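## Clearing a Grip Fault (Code 746) on the Orna Cell

Use this procedure when the arm stops with a block still between the fingers and the release command has no effect. Only trained staff may carry it out.

1. Press the stop button and lock out the air supply.
2. Wait 75 seconds for line pressure to fall.
3. Open the wrist view on the Dullon panel and check for a held part. 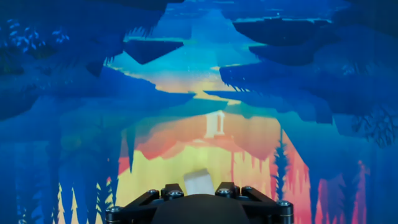 *Wrist view: white block held at the gripper.*

4. Support the block by hand, then turn the manual release 2 clicks. Do not pry the fingers apart -- this bends the guide pins.
5. Restore air and run 5 open-and-close cycles at low speed.

If the code returns, leave the cell locked out and call Tormod Hedlund. Record each fault in the March log kept by Macario Ayala.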